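Zuletzt aktualisiert: 5. Mai 2018

Xinyi Xu
Zwei Arme, ein Planer (Zavden). Sobald der rechte Arm schnell fährt, springt die Posenschätzung für das Kabel und der Planer verwirft die Bahn. Die grüne Tischplatte spiegelt stark. 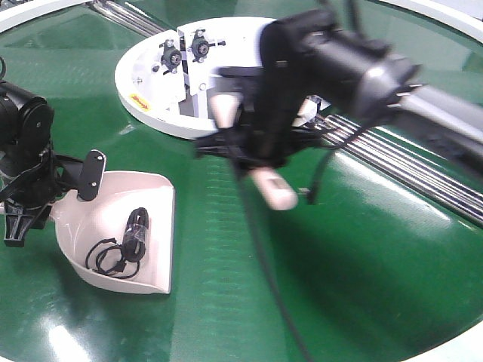 Die Sprünge kommen auch bei 300 Hz Regeltakt. Im Log stehen 307 verworfene Bahnen von 2.313. Filter oder Planer?

Uto
Erst die Zeitstempel prüfen. Wenn Bild und Gelenkwinkel nicht zusammenpassen, hilft kein Filter. Danach die Belichtung kürzer stellen — der Regeltakt ändert an der Bewegungsunschärfe nichts.

Zolto
Hatte ich auch, neu installiert, dann ging es.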